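Bags and lunch boxes, sorted for the autumn swap

These are notes from the swap table at Lamano, the hall behind Papadakis bakery. We took in 329 items this time, and 80 of them were bags of one sort or another. Everything was checked, wiped or washed, and put in one of three groups before the doors opened.

**Shopping bags**

Cotton totes go in the first group. They come in faster than anything else and most of them have hardly been used. We fold them in half with the handles tucked inside and stand them upright in a crate, so people can flick through them like records. Anything with a torn seam goes to Themba Nkosi for mending.

**Lunch boxes**

Lids are the usual trouble. Each box is opened and shut a few times, and if a latch won't hold, it goes on the spares shelf. Please don't bring boxes without lids. We have 9 already.

**School bags**

Rucksacks hang on the rail by the window. Check the small front pocket before you hand one in. Last time we found a door key and a library card, and both went back to their owners.

**Labels**

Khurram Dhanial writes these. Blue is for adults, yellow for children, and a plain white label means either. The label goes on one handle with a loop of string. Pins are no good as they leave holes in thin cotton.

**Picture prints**

Bags with cartoon characters on them get laid flat with the front showing. Children choose by the picture and a folded bag tells them nothing. The white one has Doraemon on it. The red one has cream handles and a round cartoon emblem, and the yellow lunch box would go with either.

Leftover bags are stored at Lamano until the next swap in December. Bring yours from 10 in the morning, clean and empty.

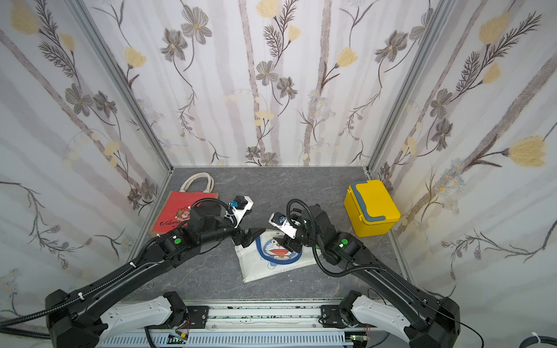 Themba Nkosi: Could we have a second crate for totes in December? The one we've got was so full that people were pulling out three at a time. I can also take more mending, but only cotton, as my machine won't go through the thick plastic ones.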